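OCC 214 Work and Task Analysis
Week 4 handout: Breaking a job into elements
Branwen Eynon, Zestarwood campus

Read this before the tutorial. The set reading is the Prothero chapter on time study, and you should have your own job chosen by the time you arrive.

1. What an element is

An element is a part of a job with a clear start and a clear finish. "Packs the order" is too large to study. "Reaches for carton" is a reasonable size. If an element is over in less than three seconds, you will have trouble timing it by hand, and you should join it to the one before or after.

Elements fall into these groups:

Repetitive – occurs in every cycle
Occasional – occurs now and then, such as changing a roll of labels
Foreign – not part of the job, such as answering a colleague's question

Record foreign elements on the sheet but leave them out of the basic time.

2. Break points

The break point is the instant one element ends and the next begins. Choose something you can see or hear every cycle. A hand closing on an object is good. A worker "getting ready" is poor, as two observers will put it in different places.

In last year's bakery study at Vekisgate, Idris Powell and Randi Sjöberg timed the same worker on the tray line and disagreed on almost every reading. Idris was ending the element when the tray touched the rack, Randi when the hand left it. Neither was wrong, but they hadn't written it down. Write your break points on the sheet before you start the watch.

3. How many cycles

For this unit, time at least 10 cycles. The Vekisgate group recorded 61, which was more than they needed but did show the slowing before the meal break. If your job has a long cycle, talk to Prys Voyle about a smaller number.

4. Transport elements

Most manual jobs contain some version of reach, grasp, move, position and release. Move and position are the ones students run together. Move covers the distance. Position is the lining up at the end, and it grows as the fit gets tighter.

Grasp and move, small object: 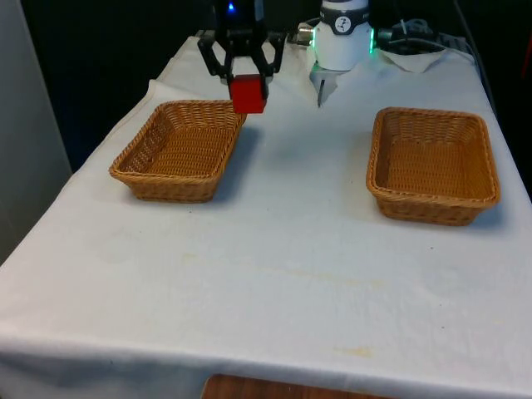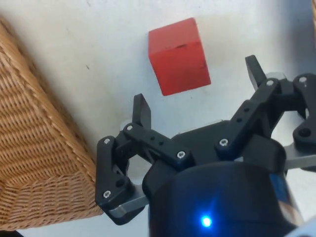 An open container needs very little positioning. A slotted tray needs a good deal more, and the two should never share a standard time. Where the target changes from cycle to cycle, note which one was used in the remarks column.

5. Rating

We don't rate until after the mid-semester break in September. Leave the column blank for now.

6. To hand in

One completed sheet, your list of break points, and half a page on any element you had to split or join. Label the sheet with the job, not the worker's name.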